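In Defense of the Unironed Tablecloth

I own 3 tablecloths and I haven't ironed any of them since we moved to Clultby. My mother-in-law noticed in December. She didn't say a word, she just smoothed one corner with her hand, over and over, all the way through the soup.
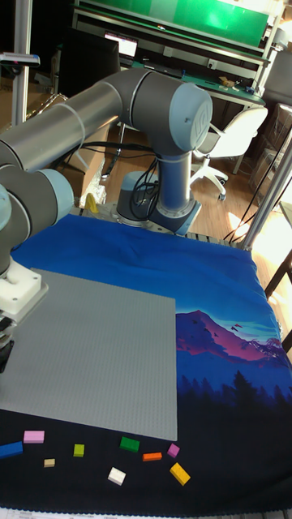 So let me make my case. A cloth is there to make a table feel like somebody wants you at it. You toss it on, you put the bread down, people pull up a chair. If I had to get the ironing board out first I'd skip the cloth completely, and I think most people do. That's how you end up with a drawer full of nice linens and a bare table all year long!

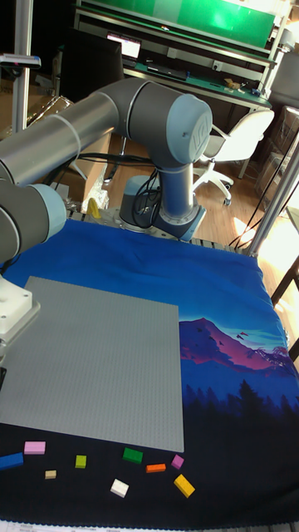
A big blue printed cloth over a tabletop.

Prints help, I'll admit. Plain white shows everything, and I gave up on it after a bad evening with beets. A loud print in a strong color (blue is my favorite) forgives a lot. The best one I have came from a market stall in Kunow, and I've washed it so often that the hem is going on one side – I keep meaning to fix that.

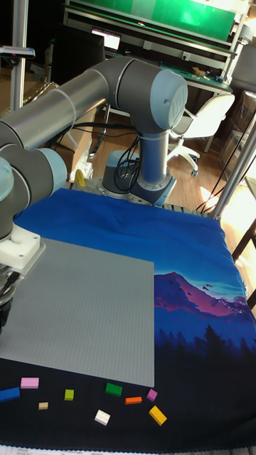 Royal blue, with a few wrinkles left in.

I also looked at a fancy one in the window at Stellel, stiff as cardboard, for 279 dollars. Dry clean only. For something that's going to meet gravy! I stood there doing the math on how many dinners that would have to cover, then went and bought a pie.
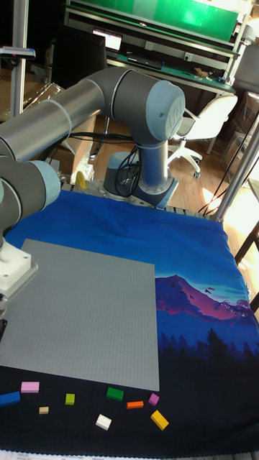 But what about company?

Company gets the same cloth we get. I shake it out the back door, flip it if one side looks worse, and put the heavy dish on the biggest crease. My mother-in-law is coming again at Easter and I'm using the Kunow one, hem and all. She can smooth whatever corner she likes.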